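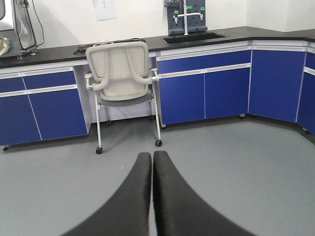

Wet bench, sink corner, December. Blue units, knee space and the cream chair.

Right, back to the notebook after a gap. Spent the morning on the bench tidy that Hooman Esfahani and I have been putting off for ages, and I'm quite pleased with how far we got (further than I'd have bet on at nine o'clock!). The plan is to get the sink corner sorted before the Nikzad samples come in, and then leave it alone.

Cupboards first. The pair under the left-hand drawers is now glassware only, and the long drawer right of the knee space is for tubing, clamps and the odd bits of bung that everybody hoards. I've put the old Trurnard manuals in the corner cupboard for now, though Hooman wants them scanned and binned. The coiled black cable on the worktop still needs a home. I vote for a hook, he votes for a drawer, so we'll see who gets there first.

The chair stays in the knee space. Please don't wheel it off to the write-up room again, my back can't take the stool.

Drying rack: big flasks on the lower pegs, small stuff higher up, and nothing left on it overnight with a label still stuck on. I spent ages last time picking soggy paper out of the sink strainer. 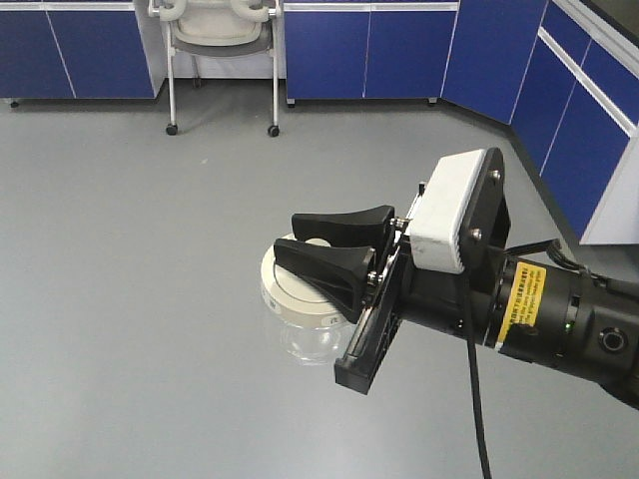 Novcombe Materials Lab, Bench Group

Jars next. The little glass ones with the white lids are lovely to use but they do wander, and I've found them on windowsills, in coat pockets, all over the place. From now on they go back in the left cupboard, lids on, and if one's on the floor pick it up before somebody puts a boot through it. New ones come from Holtus, order code 2817, box of 14. I've asked for 2 boxes and they're going on the Nikzad budget unless anyone shouts.

Still to do: wipe down the blue doors (fingerprints show up terribly on that gloss), find the key for room 31, check the strainer again, ask Hooman where he's put my good tongs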